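How I Keep My Laundry-Handling Demos Clean: House Rules for Recording With a Hand-Held Gripper

Posted 15 September 2024
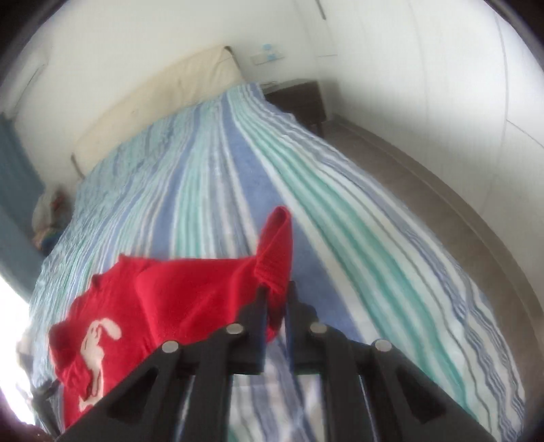

I've been recording folding and tidying demos for the Plornunar project for a while now, mostly clothes, mostly in bedrooms, and I get the same emails over and over. How do you start a take? Do you redo the bad ones? Can I do this in my kid's room? So I finally sat down and wrote out the rules I work by. Some came from the project handbook, some came from Mirela Camargo, who checks our recordings and is much pickier than I am (in a good way!), and a few I learned by throwing away an entire afternoon of work.

I'm going to assume you already have your gripper and you've done the basic setup. If the camera isn't paired yet, go do that first and come back.

Before you touch anything

Get permission for the room, in writing. Yes, even if it's your sister's place. We use a one-page form that says which rooms, what gets recorded, how long it's kept and how to get it deleted later. Everybody who lives in the home signs, and for kids a parent signs. If somebody says yes to the bedroom, that does not mean yes to the hallway, so shut the door.

Then do a sweep. I walk the room with the camera off and look for anything with a name, an address or a face on it: mail, prescriptions, school certificates, family photos, a laptop left open. Mirrors too! People forget mirrors. A wide lens sees far more than you think it does, so check behind you and way out to the sides. Put things in a drawer and put them back where they were when you finish.

I don't stage the rest. I did that in the beginning, I'd smooth every blanket and hide every bag, and Mirela sent the whole batch back with a note that said "does anyone live here?" Fair enough. Lived-in rooms are what we want. Take out what's private or unsafe and leave the ordinary clutter alone.

Check the tool

This takes me two minutes and I do it before every session.

Look at each fastener and give it a little push with your thumb. If it moves, tighten it. A loose finger will still close on a sweater just fine, but it closes a bit crooked, and then all your takes from that day are slightly off from everyone else's.

Open and close the gripper all the way a few times. The tips should meet evenly. If they don't, stop and recalibrate. Don't tell yourself you'll fix it later in the data, I've tried, it's miserable.

Wipe the tips. Lint builds up quicker than you'd believe with knits.

Wipe the lens last, after you've finished handling everything else.

Light and background

Daylight is great, but a bright window does strange things when you swing past it. My rule is to work with the window off to one side and keep it on that side for the whole session. If clouds are rolling through, I just keep going. If the sun comes straight in and you can't see the fabric edges on your preview, pull the curtain partway and start a new take. Don't move the curtain in the middle of one.

Patterned bedspreads are fine, by the way. I had a long argument about stripes with the folks on the Pultero team, who wanted plain sheets only. My feeling is that a robot folding clothes in a real house is going to meet stripes on day one. We settled on this: write the bedding down in the log, and don't put a garment on a cover of the same color unless the task sheet asks for it.

Picking up the garment

Okay, the fun part. And the part where everybody's habits are different, so please try to follow this bit closely.

Start with your hand still. Count to two in your head, then move. Those quiet moments at the beginning help us find where the take really starts.

Come in slowly and from above, with the tips open wider than you think you need. For sweaters and long-sleeved tops, go for a sleeve or a hem where you have a clear fold to pinch. Avoid grabbing right on a printed design if there's plain knit next to it. Prints can be stiffer and more slippery, and older ones flake.

Close gently. You want enough squeeze to hold the fabric and no more. If the knit stretches before it lifts, you've caught only the top layer of something heavy, so set it down and take a bigger pinch.

Lift, pause, then carry on. That pause feels silly. Do it anyway.

Keep your other hand out of it! If the task is one-handed, it's one-handed from start to finish. I know how tempting it is to sneak in and flick a sleeve straight. If you do it, mark the take as assisted.

When you're done, let go completely, back the gripper away, and hold still for another two counts before you stop recording.

Mistakes

Keep them. This was the hardest rule for me to get used to. If you drop the sleeve, pick it up again and finish the job, then mark the take "recovered." Those are some of the most useful ones we have. What we can't use is a take where somebody dropped the thing, sighed, and switched off.

Delete a take only if it has something private in it, if a person or a pet wandered in, or if the tool itself broke. Write the reason in the log either way. An empty line in the log drives Mirela nuts, and she will call you.

How many and how long

My limit is 34 takes and then a real break, with the gripper down and my wrist stretched out. You may be able to do more. Please don't. Tired hands get jerky, and you can see it plainly when you play the session back. The Dremasmont group capped their people at 200 takes a week, and I've borrowed that number too.

Swap garments often. I rotate through 17 pieces in my basket, and after each one I shake it out and toss it down in a new way. If you lay it out neatly every time, you're mostly recording how you lay things out.

Safety stuff

Clear the floor where you'll be stepping, because you'll be staring at the fabric and not at your feet. Keep the fingers away from your own (they pinch, ask me how I know). No pins, no jewelry left on clothes, nothing in pockets. If you take the same routine over to a powered arm later, like we do at Portela, none of this page covers you. You need the site's own safety rules and a person standing at the stop button.

What goes in the log

Room and session number
Garment type and main color
Bed cover or surface
Which side the window is on
Task name from the sheet
Clean, recovered, assisted or deleted, with the reason
Anything you changed between takes

Fill it in as you go. I keep mine on a clipboard on the floor by my feet, though a phone works too if you remember to silence it.

If your project has its own handbook and it disagrees with me, go with the handbook. And if you've got a better way of dealing with hoodies, please write to me. The drawstrings are driving me up the wall, and my next set is all hoodies.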